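온스리(Onsri) 주간 약 정리함 안내

부모님 약을 챙기다 보면 아침 약과 저녁 약이 섞여서 한참을 들여다보게 되는 날이 있지요. 저희도 그런 집이 많다는 이야기를 듣고, 조금이라도 편하게 쓰시라고 온스리를 준비했습니다.
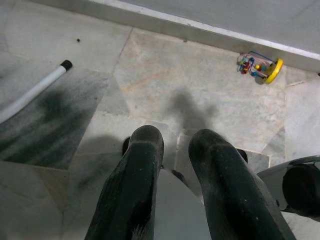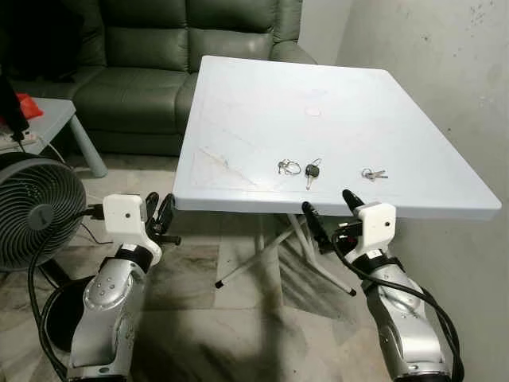 온스리는 일주일 치 약을 아침, 점심, 저녁, 자기 전으로 나누어 담는 정리함이에요. 요일마다 칸을 따로 빼서 들고 나갈 수 있어서, 화요일에 병원 가시는 날이면 화요일 칸만 가방에 쏙 넣으시면 됩니다. 뚜껑은 손힘이 약한 분도 여실 수 있도록 앞쪽 턱을 넉넉하게 냈고, 글씨도 큼직하게 새겼어요(돋보기 없이 읽고 싶다는 말씀을 참 많이 들었거든요!).

제품 정보
제조: 미쿠틱스(Mikutix)
한 칸 깊이: 33mm
색상: 흰색, 연두색
구성: 본체, 요일 칸, 약 이름 스티커 100장

세척은 미지근한 물에 중성세제를 살짝 풀어서 해 주시고, 속까지 바싹 말린 다음에 약을 담아 주세요. 습기에 약하거나 원래 포장 그대로 보관해야 하는 약도 있으니 옮겨 담기 전에 약사님께 한 번 여쭤보시면 좋겠습니다. 어린이 보호용 잠금장치는 없으니 아이 손이 닿지 않는 높은 곳에 두세요.

오소프 매장과 나러스테드 매장에서 직접 열어 보고 고르실 수 있어요. 두 곳 모두 오전 11시에 문을 엽니다. 요일 칸을 하나 잃어버리셨을 때는 그 칸만 따로 주문하셔도 되니 편하게 문의 주세요.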